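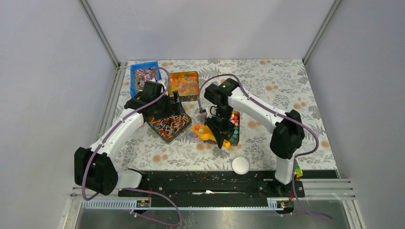 4.2 What changed at the sorting table

Figure 3. Two-arm station over the cloth-covered table, one gripper above the tray of orange and white sticks.

The best surprise at the Plaltville site was how quickly people made the station their own! Before Drellano put the arms in, packers sorted small mixed pieces by hand for a full shift. Now they set out the trays and bins, watch the first 20 picks, and step in when a piece is missed. Of the 567 stoppages logged in July, most were cleared by the packers themselves — no call to the technicians needed. Ye-rin Yeo, the shift lead, moved two people to final checks, a job they had wanted for years. Sore wrists came up far less often in our nine interviews, and talk of tray layout came up far more.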